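The Trornholm book fair put its fantasy authors in the old ferry hall this April, which meant 29 publishers, one working radiator and a line for signed copies that reached the parking lot. I joined it for Kerow, the dragon series now at 11 volumes.

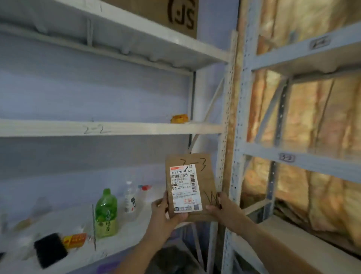

Plimard, one stall over, thought the series should have ended at volume four, and told the line so.

The new one runs 550 pages. The dragon shows up on almost the last.
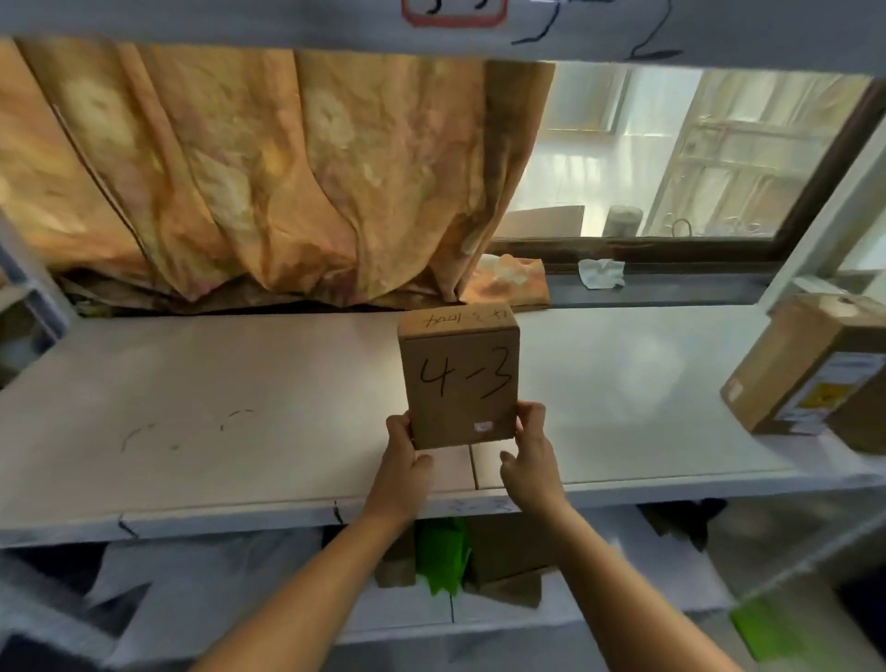
A small carton marked 4-3.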